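Surkby striped towel, two months on

I bought the Surkby from Histholm to replace some thin towels that had gone stiff. It is grey and white stripes with a dark red edge, and I use it mostly after swimming and sometimes in the kitchen.

Folding is where it differs from my old ones. It is thick, so a fold in thirds springs open unless you press it flat. I now fold it in half lengthways and then in half twice more – it takes a bit of table, but it sits better on the shelf. A white table with cables all over it will do if you have one clear stretch.
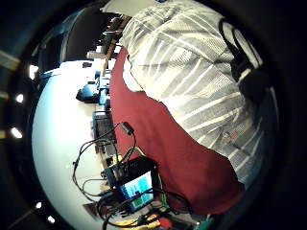
The cable end of the table.

Washing has been simple. I do it at 40 with other dark reds, and so far the edge hasn't bled into the white. It did shed a lot of fluff in the first 2 washes. Drying on a rail takes most of a day, even in July, and that is my main complaint. The hem is stitched evenly and hasn't puckered. The stripes are as clear as when I bought it.

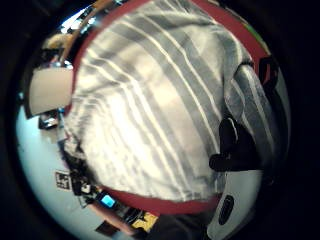 Zdenka Delić wrote that hers puckered at one corner after a hot wash, and that she would stick to 40 as well. She also dries hers over a door overnight – I may try that.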